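Kevance Dish Bins – Frequently Asked Questions

Last updated 6/10/22 by Noémie Campbell

What is the bin for?
It is for carrying cups and small bowls between the table and the sink. Many of our customers use it also for storing them in a cupboard.

Do I have to fill it completely?
No. You can start with one cup and add the others when you have them.
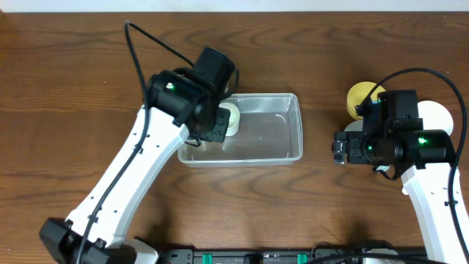 We advise to put the first cup near one end, standing upright. Then the long side stays free for a bowl.

Can I mix cups and bowls?
Yes. The bin is clear, so you can find the piece you want from the side also. Please do not stack a cup inside a bowl, the rim can chip.
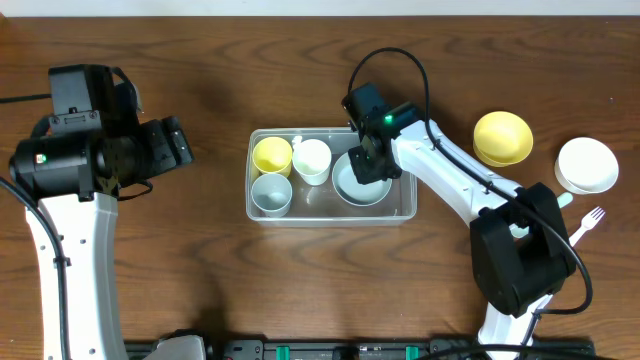 Cups and a shallow bowl together in one clear bin.

How do I wash the bin?
With warm water and a soft sponge. Let it dry for 15 minutes before you put dishes in. Rough sponges make the plastic cloudy – this cannot be repaired.

Will it scratch my wooden table?
The bottom is smooth, but sand or crumbs under it can leave marks. Wipe the table first.

Can I return it?
You have 100 days. Write to Colton Vachon at our Gerkport shop and he will answer in two or three working days.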